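Chapter 7
Sorting Soft Goods: Working with the Jolero Kit

In this chapter you will learn to
– read a product sheet for a small gripping kit and tell a measured value from a sales claim
– explain why thin, flat, flexible parts are harder to pick than blocks
– set up a fair trial before recommending a purchase

7.1 A kit on offer

Chapters 4 through 6 dealt with rigid parts. A wooden block has the same shape before, during and after a pick, so a gripper can be chosen from a table of sizes and weights. Cloth, felt, paper and thin foam do not behave that way. They fold, they slide, and they lie so flat that a finger has very little edge to work with.

The Jolero kit, sold by Kornivgate to schools and small workshops, is aimed at this kind of part. It has a two-finger gripper, a wrist camera, a mounting plate and a license for Marwat, the software in which picks are taught and stored. The arm is sold separately. The product sheet makes four statements that matter to a buyer:

Part thickness: from 3 mm
Largest part handled: 200 mm on a side
Picks per charge of the battery pack: not stated
Teaching time for a new part: 30 minutes

The first two can be checked with a ruler and an afternoon of work. The third is missing, and a missing value is a question to put to the seller. The fourth depends on who is doing the teaching, what the part is and what it is lying on. Treat it as a claim until you have tested it.

7.2 The container counts too

Most product sheets describe the part and leave out the container. In practice the two have to be considered together. A molded plastic tray has a smooth floor, and a fingertip can travel along it at a constant height. A wicker basket has ridges and notches across the whole floor, and its side bends up in a curve with no sharp corner to show where the floor ends.

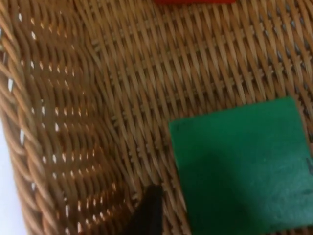
Page last changed: Fri 8 February

With a green felt square lying flat on the weave, as seen from the wrist camera, the fingertip has to come down close to the edge of the felt and still clear the cane. Too high, and it passes over the part. Too low, and it can catch on a strand. The light is a second difficulty. Where it comes through the side wall it makes rows of bright specks, and a vision program that looks for strong contrast may pay more attention to those than to the felt. Color is a better guide in this case, as green stands well apart from tan.

7.3 Planning the trial

A buyer comparing Jolero with another product, such as the Diltus suction head, should run both under the same conditions. Use the same parts, the same container and the same lamp. Make 40 attempts with each, and write down every one – including those you would like to repeat.

Decide beforehand what counts as a successful pick. For this chapter, a pick is successful if the part leaves the container in one motion and is released inside the marked area. A part that is dragged up the side wall and over the rim is recorded as a failure, even if it ends up in the right place.

Suction heads need a part that air does not easily pass through. Felt is porous, so check the Diltus sheet for a flow rate before you set up the trial. Section 7.4 explains how to read that value and what to do when it is given in unfamiliar units.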